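FOR IMMEDIATE RELEASE – 5/3/24

Skendura opens a second wedding barn at Trokum and starts booking October dates

Hi everyone, it's me again, the one who runs Skendura and answers most of your emails after dinner. I've been sitting on this news since winter and I'm so happy I can finally share it. We've taken over the old seed barn at Trokum, the one past the Lenz orchard road, and we'll be hosting weddings there starting this October!

If you've worked with us before you know the main house. It's lovely, it's where we started, and it fits 14 tables if everybody likes each other. For years couples have come to see me with guest lists that just didn't work in that room, and I've had to send them down the road (which I hated, every time). The new barn is 3,419 square feet, with the doors on the long side, so you can have your ceremony under the oaks and walk straight in to dinner.

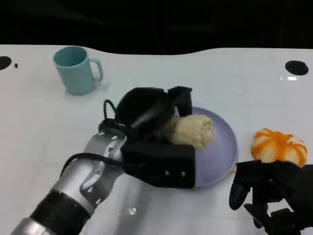
What's included

Every Trokum booking comes with the barn from nine in the morning until midnight, tables and chairs, a getting-ready room with decent mirrors, and a day-of coordinator from our own team. Florists and bakers can get in early, and there's a side entrance for them with a ramp. You can bring your own caterer or use Bomow, the kitchen we've cooked alongside at the main house for years. Their short ribs have made more than one father of the bride forget his speech.

Ceremonies are up to you. We've hosted church weddings, backyard-style weddings with a cousin officiating, a sunrise elopement with two witnesses and a dog, and a handfasting where the cord got so tangled that the couple walked back up the aisle still tied together. Bring us your traditions and tell us early if you need something built or hung, and we'll work out where it goes.

The barn seats more people than the house does, but I still want it to feel close. We're keeping the dance floor in the middle with the tables around it, so the great-aunts don't end up in a corner by the coat rack. 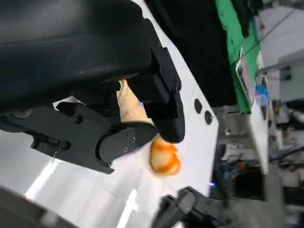 The other thing couples ask me about is rain. The covered porch runs the whole length of the building and holds a full ceremony, and we won't charge you to move. You can decide that morning, even with your hair half done – just tell your coordinator and we'll carry the chairs.

Dates and prices

We're opening 20 Saturdays to begin with, plus Fridays and Sundays at a lower rate. Couples already booked at the main house can switch to Trokum without losing their deposit, as long as they let us know at least 30 days before the final planning meeting. A small weekday package for short guest lists is coming too, but I don't have the price nailed down yet, so please be patient with me on that one.

Tours

Tours are by appointment, mornings and early evenings. Bring your mom, bring your maid of honor, bring the playlist if you want to hear how it sounds in there (the speakers are in and they're loud!). Parking is on the orchard side, and the gravel is fresh, so maybe skip the heels.

To set up a tour or ask for the full price sheet, use the contact form on the Skendura website and put "Trokum" in the subject line. Editors and wedding bloggers can use the same form.

About Skendura

Skendura is a family-run wedding venue and planning company with two locations, the main house and the barn at Trokum.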